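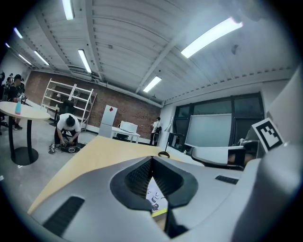 How to report a threat or worrying message at school (parents and pupils, Sirbridge area)

Quick version, was asked for this at the gates again so putting it up. Updated 6 September 2010.

First. If someone is in danger now, 999. Not the school office, not me.

Otherwise:

Save it. Text, note, web page, whatever. Don't delete, don't reply. On a phone, leave the message in the inbox and copy the wording out by hand as well, spelling mistakes and all. Paper note - touch it as little as you can, put it in a clean envelope.

Write down when and where. Date, time, which corridor or bus, who else saw. Do it the same day. Rirnach pupils on the 109 bus, put the stop too.

Don't forward it. Last November one text went round 63 phones before any adult heard of it, and by then there were three versions and the police had to work back through the lot.

Ring the school. Ask for the duty head of year, say "I am reporting a threat" in those words or you may get put in the queue for dinner money. At Drarkance the extension is 17. Get the name of whoever takes the call.

Ring the police non-emergency number as well. You don't need the school's permission. Ask for a reference number and write it on your notes, mine was 1019 and I was asked for it every single time. 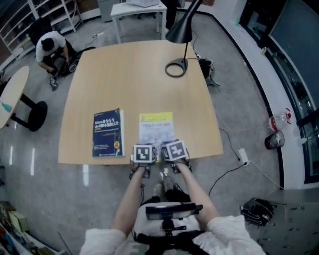

Ignacio Whitlock wrote in to say his daughter was told to wait for the school to call the police itself, and lost two days that way. He'd ring both on the same morning and tell each one you've rung the other.

Agree with that, do both.

After you've reported

The school should write to you. Oyelaran send a letter home to all parents, Drarkance only to the year group. Nothing by the end of the week, ring again and quote the name you took down.

They won't tell you who did it or what punishment they got. Annoying but there it is. You can ask what is being done to keep your own child safe, and you can ask for taht in writing.

Pupils: you can tell any member of staff, doesnt have to be your form tutor. Dinner staff count. If you're scared of being seen, ask a parent to ring in and ask for your name to be kept out of it.

Keep your notes until the end of the school year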